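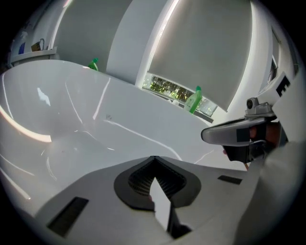
A white tub by the window, with the blind pulled down.

Hatem Younis writes his songs in the bath. He has done it since he was a student, and he'll tell you so within two minutes of meeting him, with no embarrassment at all. "The water has to be too hot to think in," he says. "Then it cools off, and somewhere in there I get a chorus. If I'm still in when it's cold, the song is no good and I get out."

His new record is called Sadness, and I have played it more than anything else this year. It's a much happier album than the name lets on! There's a song about a broken elevator, one about his grandmother's card games, and a long, slow one called "Wan" that I had to pull the car over for the first time I heard it.

"People ask if Wan is a person," he says. "It's the word. Pale, tired. My mother used it about the sky in November and I thought she had made it up. I was maybe eight."

He grew up in Londwood, over a dry cleaner's, and sang along with the machines downstairs because they held a steady note. He still tunes his guitar a little flat to match them. When I ask if he's serious he picks up the guitar and plays me the note, then the chord he built the whole first side of the record on. It's low and a bit sour and I love it.

He had 176 bits of songs when he started, most of them hummed into his phone with the faucet running. He cut that down to 10.

"Cutting was the fun part," he says. "I know that sounds mean. But you play a thing for a friend, and you watch when they look at the window, and that's where the song stops being good. I had one I'd worked on for two years. Everyone looked at the window."

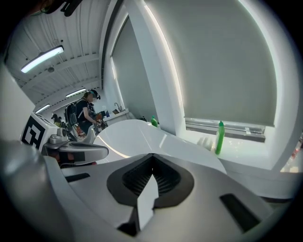 I asked whether any of the lost ones might come back. "Pieces of them do. The bridge in the elevator song came out of that two-year one. It was the only part where people kept looking at me."

The band on the album is small: bass, drums, a borrowed pump organ with two dead keys. They played everything in one room at Breroter, a former feed store with a tin roof, and when it rained they just kept going. You can hear it on the last track – a soft patter that comes up under the organ and stays there. Younis wanted to fade it out. The drummer talked him into leaving it, and he's glad now.

They pressed 1,000 copies on vinyl, and he is signing the sleeves himself, a few every night after dinner. His signature has gotten worse. "The early ones say Hatem. The late ones say something like Ham."

He's already humming the next batch. He won't sing me any of it, but he does say there's a waltz, and that he has never written one before and keeps losing count halfway through the second verse.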